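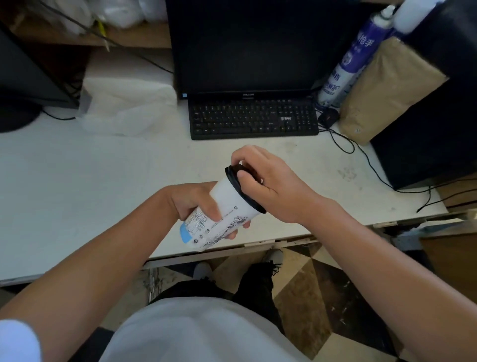

Clusska lidding cell: frequently asked questions

Setup and routine care for operators. Wiring faults and anything behind the locked panel go to Datance service.

Do I need to test a new batch of cups before I load it?

Yes. Take a cup and a lid from the new batch and fit them by hand at a desk. Hold the cup low on the body, set the lid square on the rim and press around the edge until it seats. Tilt the cup and check for gaps. If the lid won't go on by hand, the cell won't fit it either, and the batch should be set aside.

How many cups should I try?

Two from each sleeve you open. If either one fails, try a different lid before you reject the cups. Lids get bent in the bag more often than cups lose their shape.

The lid goes on by hand but the cell rejects it. What should I check?

Start with the press height. It is on the Setup page under Head, and the factory value is 64 mm. If someone has changed it for a taller cup, put it back and run the cell empty once. Then look at the suction pad on the lid arm. A split pad drops the lid slightly off center, and the head presses down on one side only.

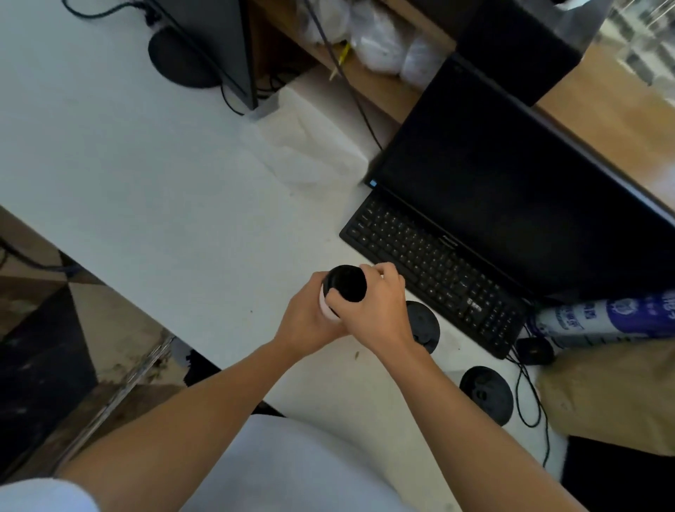 Also check that the lids are going into the magazine the right way up. A stack with one lid reversed will feed normally until it reaches that lid, then stop with code 29.

How do I clear code 29?

Press Stop, open the front guard and lift out the whole stack. Remove the reversed lid and any lid stuck to it. Put the stack back, close the guard and press Reset. Do not reach past the guard with the cell paused. Pause leaves the air on.

Can printed cups be used?

Yes. The sensor reads the rim and ignores the side of the cup. Very dark rims may need the sensor taught again.

What needs cleaning, and how often?

Wipe the cup holder and the press head at the end of each shift with a damp cloth. Empty the crumb tray at the same time. Keep spray cleaners off the rim sensor.

When do I change the suction pad?

At the service message, or sooner if it looks worn. Order Ghauri pads in the soft grade. The hard grade fits the arm but marks the lids.

The counter says 2,796 and won't go up. Is it broken?

Check the Count page first. If a batch limit has been set, the counter holds at that number until you press New Batch.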